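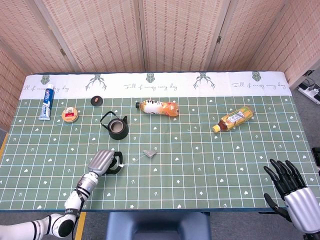 News > Features > Machines and work

Search this site Enter keyword Go

Two hands, neither of them hers

Maeve Foley has spent most of the winter tidying a table and then untidying it again. She is paid for both halves, she points out, and the second half takes more skill.

Foley gathers examples at Todex, where a pair of robot arms is being taught to cope with the sort of clutter most of us shove to one side when the food arrives. She moves the arms herself, from a seat with a set of controls, while the machine keeps a record of what it saw and how its joints moved. One attempt at one small job, start to finish, is called an episode. When we spoke she had 2,783 of them to her name.

"Of which 1,808 are any good," she says. "The rest are me learning to drive."

The arms don't match. The left one ends in a gripper, the right in something with fingers and a thumb, and I had assumed there was a clever reason. Foley thinks the reason was the budget, but she has come round to it. "You stop thinking of them as a pair. It's like working with two colleagues who trained in different trades and don't speak."

Choosing what goes on the table is also her job. Toothpaste, a kettle, bottles of drink: she wants shapes that behave differently when nudged. A bottle on its side is worth more to her than one standing up. "Everyone sets things out like a shop window. Nobody's kitchen looks like that. I lay the bottles down at angles and turn the kettle so the spout points somewhere awkward."

String she regards as a personal enemy. A box stays the same shape while you reach for it; a bit of string has a new shape every time you look, and so there's no such thing as having shown the machine string. "I've asked for fewer string days. I was given a string week."

Then there is the tablecloth, green, checked and covered in hearts and stars, with deer heads along the far border and the words "Full of energy every day" written out three times. Plain cloths came first. The trouble, Foley says, was a model that did beautifully on grey and went to pieces on anything with a pattern, so she went out and bought the busiest cloth she could find. "It has to learn that the hearts aren't for picking up. So did my nephew."

Does she read the slogan? "At the start of a shift I find it encouraging. By episode 40 I take it as sarcasm."

The software that sorts her episodes is called Jitik, and it marks her. Hesitate over a grasp for more than 6 seconds and it flags the attempt for review. She disputes this. People hesitate, she argues, and a machine that has only ever seen confidence will be confident about everything, including the kettle.

I ask whether she worries about teaching it her own bad habits. She does set things down slightly too hard, she admits, and lately so does it.

2/3/19

More in this section
Plestach opens second test kitchen
Ó Dubhghaill on the trouble with door handles
Who checks the labels?
Letters: my dishwasher and I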